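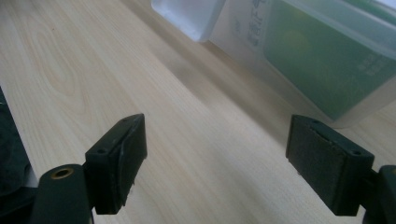

Best way to get a sticky film off a wood table?

My kitchen table has gone tacky and it's driving me nuts. I got it secondhand from a shop in Vestton for $89 and it was fine for months, but now if I rest my arms on it in the evening they sort of peel off when I get up. I've wiped it with dish soap, then with vinegar, then with dish soap again. Looks clean, still feels gross. I don't know what finish is on it. Do I need to sand the whole thing?

Posted by zivville_kitchen

mapleandrust
Please don't sand yet! I went through this with my mom's old table and I was so sure the finish was shot. What I had was a layer of spray polish and cooking grease, years of it, and soap just smeared it around. Get some odorless mineral spirits, open the windows, and try a spot underneath first. Put a little on a soft rag, rub with the grain, then flip to a clean side and do it again. If the rag comes up yellow or brown, that's your film - keep going until it doesn't. I needed 2 passes on most of it and a bunch more where everybody sits. Lay the rags out flat outside to dry, don't wad them up in the trash.

If it's still sticky after all that, then the finish itself is going soft and you're looking at stripping it. Also I'd skip the vinegar from now on, it can dull some finishes.

yeoh_st_renter
what she said, but check your placemats too. mine were the rubbery kind and they left a tacky patch under every one

trirkano88
Just sand it. 40 grit and be done in an afternoon

mapleandrust
Oh gosh, not 40, you'd be looking at those scratches forever. And if it's veneer you could go right through it. Look at the edge of the top before you sand anything - if the grain doesn't carry over the side, it's probably veneer.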